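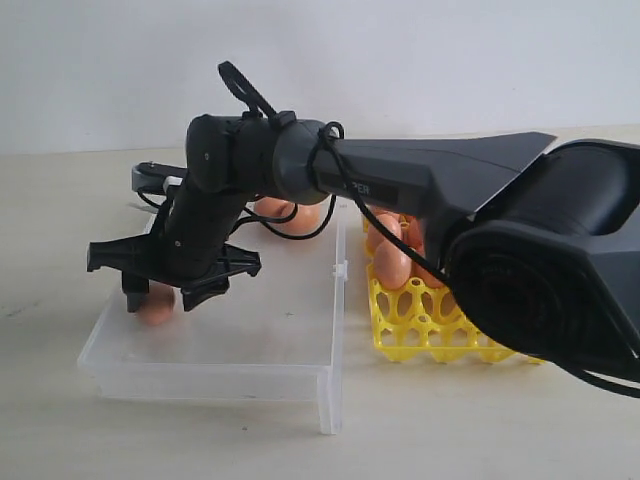 Eggs and How They Are Stored

An egg is a container. It holds everything a chick would need in order to grow, packed inside a wall that is strong in some directions and weak in others. The eggs sold in shops do not normally contain a chick, but the container is built in the same way. This page explains the parts of an egg, how eggs are stored, and how you can test them at home.

Words used on this page

Shell: the hard outer layer.
Membrane: a thin skin inside the shell. There are two of these.
Albumen: the proper name for the white.
Yolk: the yellow part in the middle.
Air cell: a pocket of air, normally at the blunt end.
Pore: a very small hole in the shell.
Tray: a holder with a separate hollow for each egg.

The shell

The shell of a hen's egg is mostly calcium carbonate. Chalk and limestone are made of the same material. The shell is thinner than a fingernail is wide, and much thinner than most people guess before they break one and look.

The shell has thousands of pores. They are too small to see easily, but gases can pass through them. Water vapour leaves the egg and air goes in. This happens slowly and all the time, whether the egg is in a shop, in a box or on a kitchen table.

Shell colour depends mainly on the breed of hen. Brown eggs and white eggs have the same parts inside.

Why the shape matters

An egg is rounded everywhere, with one end more pointed than the other. A curved shell spreads a push over a wide area. Builders use the same idea in arches and domes.

If you press evenly on both ends of an egg, the shell can take a surprisingly large force. If you tap the side of it on the rim of a bowl, it cracks. The rim touches the shell in one small place, so all the force acts there. A cook needs the shell to crack in this way. A person packing eggs needs to prevent it.

The shape also affects how an egg rolls. A ball rolls in a straight line on a flat table. An egg turns towards its pointed end and moves in a curve. It may still reach the edge of the table, so an egg should not be left loose near one.

How an egg tray works

A tray does three jobs. It stops the eggs rolling, it keeps them from knocking against each other, and it supports each one over a wide part of the shell.

Look closely at an empty tray if you have one. The sides of each hollow slope inwards. An egg slides down until it touches the slope, and then it stops.

Trays are made from several materials.

Moulded pulp is made from paper mixed with water, pressed into shape and dried. It is slightly soft and can be recycled if it is clean. It goes weak when wet.

Plastic keeps its shape and can be washed and used many times. Yellow plastic egg trays are one kind. Clear plastic boxes are useful because you can check the eggs without lifting the lid.

Metal wire is used for some baskets. Air moves through it well, but the eggs can touch each other.

Which way up?

Eggs are usually stored with the pointed end down. The air cell is at the blunt end, and air is lighter than albumen and yolk. When the blunt end is on top, the air cell stays where it is and the yolk stays near the middle.

Moving an egg from a box to a tray

1. Wash and dry your hands. A wet egg is harder to grip.
2. Put the box and the tray side by side on a flat table.
3. Hold the egg around its widest part with your thumb and two fingers. Squeeze only enough to stop it slipping.
4. Lift it straight up until it is clear of the box.
5. Move it over an empty hollow and lower it, pointed end down.
6. Let go only when the tray is holding the egg.
7. Wash your hands again.

Step 6 is where most breakages happen. If you let go too early, the egg drops onto the slope of the hollow. Even a short drop can make a hairline crack, and that may not be visible until later. Put cracked eggs to one side and tell an adult.

Storing eggs at home

Keep eggs somewhere cool where the temperature stays steady. A shelf inside the fridge is suitable. The fridge door is less suitable, as it warms up each time it is opened and the eggs are shaken when it shuts.

Keep them away from strong-smelling foods such as onions and fish. Smells can travel through the pores.

Do not wash eggs before storing them. A fresh egg has a thin natural coating called the cuticle, which helps to block the pores. Washing can remove it.

Test 1: Float or sink

You need a deep bowl, cold water and one egg in its shell.

Fill the bowl and lower the egg in with a spoon. A very fresh egg lies flat on the bottom. An older egg tips up with its blunt end higher. A much older egg floats.

Water has been leaving through the pores, and air has been taking its place. The air cell is larger and the egg is lighter, but its outside is the same size. This test shows age. It does not prove that an egg is safe to eat, so check the date on the box as well.

Test 2: Raw or boiled

You need one raw egg, one cooled hard-boiled egg and a tray or a plate with a rim.

Spin each egg on its side. The boiled egg spins quickly and smoothly, since its inside is solid and turns with the shell. The raw egg wobbles and spins slowly - the liquid inside lags behind.

Now spin the raw egg again, touch it lightly with one finger to stop it, and take your finger away at once. It starts to turn again by itself. The shell stopped, but the liquid was still moving. The boiled egg stays still.

Safety

Raw egg can carry germs that make people ill. Wash your hands after touching eggs or shells, wipe the table with hot soapy water, and do not taste anything used in a test.

Text by Archana Tiwari. Checked by Uchenna Garba.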